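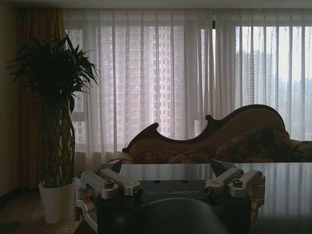
Felicja Sobczak wrote to say that she had skipped this section, plugged in the radio next to her router, and listened to a buzz for two days before she moved it across the room and heard a baseball game from three states over. So please don't skip it! Placement and antenna set-up take one evening, and they make more difference to AM listening than every knob on the front panel put together.

## 4. Finding a spot and setting up the antenna

You will need:

- the Cistley receiver and its power adapter
- the Pawłowska loop antenna, with its lead
- four AA batteries (for the walk in 4.1)
- a pencil and the station log from the back of this manual

### 4.1 Walk the house first

AM signals come through wooden walls nicely, but they pick up every bit of electrical noise along the way. The walk is the fun part, and you'll learn a lot about your own home.

1. Put the batteries in the receiver. Leave the power adapter unplugged.
2. Press **BAND** until the display shows AM.
3. Tune to 1000 kHz. If you have a strong local station there, move up or down until you reach a quiet spot with only a soft hiss.
4. Set the volume to the middle of its range.
5. Walk slowly from room to room, holding the receiver level. Listen for the hiss to change into a buzz, a whine, or a steady ticking.
6. Make a note in the log wherever the noise drops away. Those are your good spots.

**Note:** Dimmer switches, phone chargers and LED bulbs are the usual noisemakers. Switch them off one at a time and listen again. Finding the guilty one is very satisfying, and it's often a charger you forgot was plugged in.

**Caution:** Remove the batteries before storing the receiver for more than a month. Leaking batteries can ruin the contacts.

### 4.2 Place the receiver

1. Choose a good spot from your log, close enough to an outlet for the adapter cord to reach without stretching.
2. Set the receiver on a flat, steady surface with its rubber feet down.
3. Keep it at least an arm's length from a television, computer or router. More is better.
4. Connect the power adapter and listen again. If you hear a new hum, try an outlet on a different wall.

Outer walls usually do better than inner ones, and an upstairs room may beat a downstairs room by a wide margin. If your house has metal siding or foil-backed insulation, try right beside a window, where the signal has an easier way in. 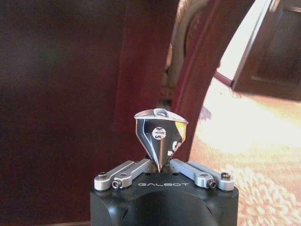

Does the loop have to stand upright, or can I lay it flat behind the books? Upright, please! Laid flat, the loop loses most of its sense of direction, and that sense of direction is exactly what lets you pull one station out from under another.

### 4.3 Connect the loop

1. Turn the receiver off.
2. Stand the loop in its base and turn it gently to make sure it rotates freely.
3. Push the plug on the lead into the **EXT AM** socket on the back of the receiver until it clicks.
4. Slide the switch beside the socket from **INT** to **EXT**.
5. Turn the receiver on and tune to a weak station. We like 730 kHz after dark for this, but anything faint will do.
6. Turn the loop a little at a time. The station will swell and fade. Stop where it is loudest.
7. Adjust the dial on the loop until the signal peaks, then go back and fine-tune the direction once more.

The signal fades out completely at two points in a full turn, opposite each other. These are called nulls, and they are wonderful tools. If a powerful station is covering the one you want, turn the loop until the powerful one drops into a null and listen to what comes up underneath.

**Note:** The loop has no effect on FM. Leave it connected if you like.

**Caution:** Unplug the loop during thunderstorms. Never run an extension lead from it to the outdoors.

### 4.4 Settle in for evening listening

After sunset, AM signals begin to travel much farther, and a band that sounded half empty at lunch fills up from end to end. Give yourself an unhurried Sunday evening for the first try, starting a little before dark so that you can hear the change happen.

1. Turn off the noisemakers you found in 4.1.
2. Set **BANDWIDTH** to **WIDE** for strong stations and **NARROW** for crowded parts of the dial.
3. Start at the bottom of the band and tune up slowly. Wait on each faint voice for a minute or so, as distant stations drift in and out.
4. When you hear a call sign, write it in the log with the frequency, the time and the direction of the loop.

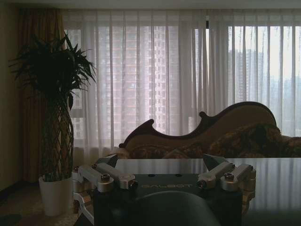
*Living room with sheer curtains at the window.*

### 4.5 Save your favorites

The receiver holds 16 presets, shared between AM and FM.

1. Tune to the station you want to keep.
2. Hold down **MEMORY** until the display blinks.
3. Turn the tuning knob to choose a preset number.
4. Press **MEMORY** again. The blinking stops and the station is saved.

To replace a preset, repeat the same steps over it. To clear all of them, hold **MEMORY** and **BAND** together while you switch on the power.

**Note:** Presets store the frequency and the bandwidth setting, but not the direction of the loop. A strip of masking tape around the base with a pencil mark for each station works beautifully. Our testers in Munbridge use a different color for winter, when their favorite night stations are easiest to catch.

If a saved station sounds weaker than it did, check the **INT/EXT** switch first, then repeat steps 6 and 7 of section 4.3. For noise that comes and goes on a schedule, see section 7, "Tracking down interference."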